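Search tips, rooms, projects
Search

September
By Hanna Olszewski

Getting a floppy hat back into shape, and which advice to skip

I have read a lot of hat advice this year and I don't believe most of it. Steam it, freeze it, stuff it with rice, spray it with sugar water. My mother-in-law swears by the sugar water. I tried it on a cotton bucket hat and got a stiff brim for one afternoon and ants on the porch for two days.

Start with the label. If it says cotton or a cotton blend, you can probably wet it. If the label is gone, dab a damp white cloth on the inside of the brim and look for dye. Black hats are the worst for this. Mine left a gray smudge on the cloth after years of washing, so I now do it by hand in cool water with very little soap.

The dishwasher trick keeps going around and I would leave it alone. A dishwasher runs hot, the detergent is harsh, and plenty of brims have a cardboard or plastic insert that won't survive it. The plastic hat cages are a little better. I paid for a Gamwood one and it fits ball caps. On a bucket hat it does nothing for the brim, where the trouble is.

Here's what I do. Press the water out in a towel, no wringing. Stuff the crown with a small dry towel until it stands up, but don't pack it tight or you'll stretch the sweatband. Set the hat on something flat and pale, so you can see if the color is running, and ease the crown up from the sides with both hands. Then work around the brim, smoothing outward. Leave it overnight away from the heater. 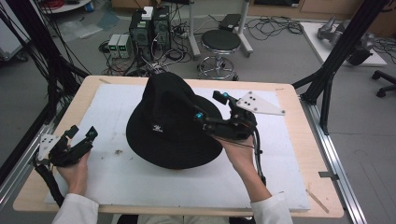
Black bucket hat, brim down on white foam board. The crown still slouches a bit.

A little slouch is fine. Svend Hauksdóttir wrote in to say I should use spray starch, and I did, and it left white flecks on the black. Maybe it works on khaki.

For storage, skip the hooks if the crown is soft. A shelf is better, and don't stack more than 2 hats. I can't see what a 55-dollar hat box does that a clean carton doesn't.

Get our tips by email. You can unsubscribe at any time.
We use cookies to remember your settings. Accept / Manage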